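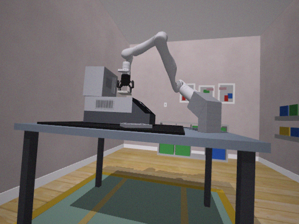 Is an extended warranty worth paying for on an ordinary household appliance?

For most people it is poor value, and the money is better kept in a savings account until something breaks.

I bought a Kondow washing machine in August from the big Mundix shop outside Jostside. Choosing it took ten minutes. Getting out of the building without a five-year care plan took a good deal longer. The young man at the till was polite and plainly had a script, and the script had an answer for each thing I said. Had I thought about the pump? Did I know what a call-out costs these days? Would I be happy to be without a machine for a fortnight?

I said I would risk it. He looked at me as though I had refused to wear a seat belt.

The plan cost 50 pounds a year. Over the full term that comes to more than half of what I paid for the machine, and the first part of it overlaps with the maker's own guarantee, which I already had for nothing. When I asked him what I would be getting in those early months that I didn't have already, he said "peace of mind". I have never been able to get a shop to tell me what that is made of.
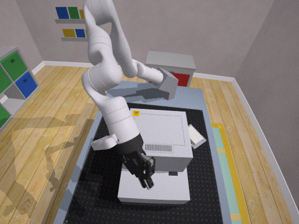 My neighbour Wanting Liao did take out the plan, on a fridge freezer, and she let me read her copy of the terms. They are worth reading if you have a strong cup of tea to hand. Door seals aren't covered, being "consumable". Shelves aren't covered. Neither is anything the engineer decides is wear, and he is sent by the firm that would have to pay. If the repair is thought too dear they can offer a replacement "of similar specification", chosen by them, and at that point the plan comes to an end, however many years you had left on it. Spoiled food is covered up to 200 pounds, provided you have kept the receipts. Who keeps the receipts for fish fingers?

The argument on the other side deserves a fair hearing. Kaiwen Fan, who used to mend cookers with me at Shao Repairs and is a more patient man than I am, thinks I am too hard on these plans. His point is that plenty of households could not find the price of a new washing machine in one go, and for them a small monthly payment is the only sort of saving that gets done. I accept that some people would sooner pay over the odds than be caught out. What I don't accept is that the shop is the right place to sell it to them, in a queue, with the trolley already loaded and somebody's toddler lying on the floor.

Nor do I much trust the stories of disaster. Everybody has heard of the cooker that died a week after the guarantee ran out. You don't hear of the one that went on working, as there is no story in it. My mother's tumble dryer has outlasted 3 kitchens and a marriage, and no one has ever brought it up at a party.

There are also your ordinary rights as a buyer, which don't vanish on the day the maker's guarantee does. A machine is supposed to last a reasonable time. Arguing over what is reasonable can be tiresome, I grant you, and shops know that most of us will give up after the second phone call. I would still want to make those two calls before paying anyone for cover.

The letters from Mundix keep coming, by the way. The latest is dated 21 February 2024 and tells me it is my final chance to protect my Kondow. So did the one before it. I have put them both in the drawer with the manual.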